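Progress report to the Lecomte Fund, second period
Jadville Night School: evening classes for adults returning to study

We're halfway through the grant and there is a lot to tell you! When we wrote in February we had just got the keys to the two rooms on Burance Street and were still arguing over where the whiteboards should go. Since then the rooms have filled up, the timetable has settled down, and we've learned a good deal about what grown-ups with jobs and kids can manage at 7 in the evening.

## Classes

We ran **19 courses** this period. Everyday math and reading for work were full from the first week, and both now have a second group. The writing class started small and then grew as people told their neighbors (the best kind of advertising we have). Beginner computer skills had to move to the bigger room, and the class is better for it, with space for people to spread out their notes and help each other.

Total learner hours came to **2,434**. Most of that was in the core subjects you asked us to put first, but we're just as happy about the short courses. How to read a lease, how to fill in a tax form, how to write to your child's teacher: these are the ones people stay late to talk about.

The one course that didn't work was the early Saturday session in bookkeeping. Sign-up was fine on paper and turnout was poor. We moved it to a weeknight after the third session and most of the group came back. We should have asked them about the time before we printed the flyer, and we now do that for every course.

## The "What's Out There" talks

These weren't in the original plan, and we're glad you let us move a little money to try them. Each talk looks at a kind of work or training a learner might go into after us. So far we've covered home care, warehouse and factory work, food service, and office jobs. The speaker gets half an hour, then it's questions, and the questions always run over.

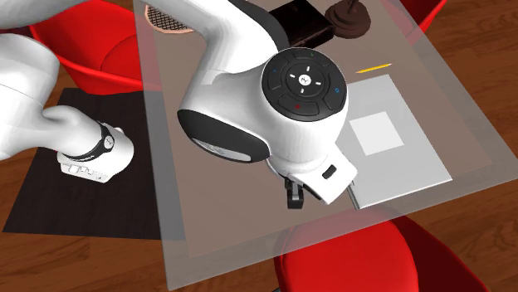
*Computer-rendered view of a robot arm over a glass tabletop.*

Several people signed up for the second math group right after that talk. One told us she had always thought she needed to be "a math person" to even ask about technical training, and now she's working through fractions with a vengeance. We'd love to keep the talks going through the end of the grant and can do so inside the current budget.

## Books and materials

The lending shelf now holds **500 books**, nearly all used, many of them donated by families in Jadville. Easy-read novels go out fastest. Cookbooks are next, and we've started using them in the math class for scaling recipes up and down, which has been great fun and a bit messy on the potluck night.

Our workbooks came from Fatolar, as agreed. The paper is good and the print is large enough for everyone. The answer key for the second math book had mistakes in two chapters, so our teachers made a correction sheet, and we've sent a copy to Fatolar for the next printing.

## Child care

Child care during class is still the thing learners thank us for most. The room next door is open from 6:30 until the last parent leaves, with homework help for the older kids and a story corner for the little ones. Demand is higher on math nights, and we've shifted staff hours to match. We could use more floor mats and a second low table, and both are covered by the supplies line.

## Money

Spending is on track. Rent and teaching pay are right where we expected. Heating cost more than planned, as the back windows leak air badly; the landlord has agreed to fix them before the fall. Printing cost less, and we'd like your okay to use what's left for bus passes. Missed buses and bus fare are the two reasons we hear most when someone drops out.

## Next period

- Open a second writing group
- Start a short course on job interviews, with practice rounds
- Run the next talks, starting with building trades
- Survey learners on class times before the fall timetable is set
- Finish the sign-up form in plain language and put it online

The full budget table and the course list are attached. You're very welcome to visit any class evening; come a little before 7, when the coffee is fresh and both rooms are noisy.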